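Reading time: 4 minutes

Running a Film Evening in a Hall or Large Room: Practical Advice for Hosts

This guidance is issued to groups that borrow screening equipment from the Vemville Film Library. It covers the preparation of the room, the sale of refreshments and the care of the equipment. Groups that have hosted before are asked to read it again, as the section on sound has been revised.
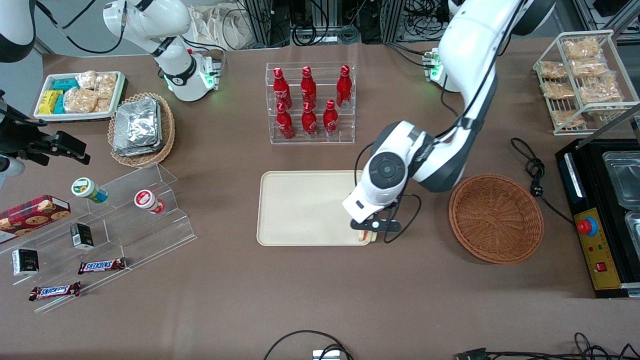
Photo: Vemville Film Library

Preparing the room

Visit the room at the hour at which the film will be shown. A space that seems dark on a winter evening may be far too bright in early September, and thin curtains will not solve the problem. Blackout cloth may be fixed over the windows with clips or removable tape. Drawing pins should not be used on painted frames.

The bottom of the screen should stand above the heads of those seated in front. Where the floor is level, set the chairs in staggered rows so that each person looks between the two in front. Leave a central aisle and keep every exit clear. A room of 33 seats that can be left quickly is preferable to a fuller one that cannot.

Place the projector on a firm table or stand and level it before adjusting the focus. Use the lens controls in preference to digital correction, which softens the picture. Cables crossing a walkway must be covered with a rubber strip or taped down along their full length.

Sound

Speakers should be raised to ear height or slightly above and placed on either side of the screen. Bare walls and hard floors cause echo, and dialogue suffers first. Rugs, heavy curtains and coats hung along the back wall all help. Test the sound with a scene of quiet conversation, and allow for the fact that a full room will need a somewhat higher volume than an empty one.

Subtitles should be checked from the last row. If they cannot be read there, bring the rear chairs forward.
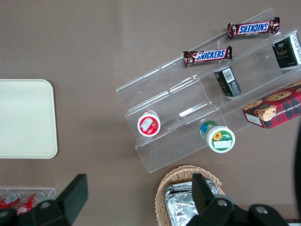
Discs should be played through for at least ten minutes beforehand, including one chapter near the end. Wipe them with a soft, dry cloth, working from the centre straight out to the rim. Files should be copied to the playing computer and not run from a memory stick. Switch off the screen saver, automatic updates and all message alerts.

Refreshments

Sales are best completed before the lights go down. Open the table 25 minutes ahead of the film and close it five minutes before the start, so that late buyers do not hold up the programme. Popcorn should be served in paper bags with the tops folded over. Cold drinks are best sold in bottles with screw caps, and hot drinks kept for the interval.

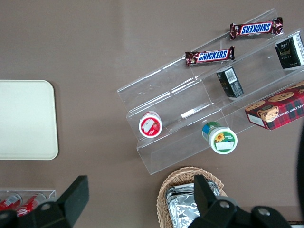 The refreshment table should be laid so that buyers can choose without handling the stock. Small goods laid flat on a table are hard to pick out from the back of a queue. A clear stepped stand, with chocolate bars on the upper tiers, lifts them into view and takes up little room. Wash acrylic stands in lukewarm water with a drop of washing-up liquid and dry them with a soft cloth. Scouring pads and spirit-based sprays will spoil the surface. Keep the cash box behind the table and bring plenty of small change.

Closing the evening

Let the projector fan stop by itself before the plug is pulled. Coil cables loosely and fasten them with the straps provided. The lamp hours shown in the projector menu should be written on the return sheet, and any lamp above 4000 hours reported to Fotini Kourkoulas at the equipment desk. Equipment lent to groups in Limance and Trarkdale may be returned to either branch during opening hours.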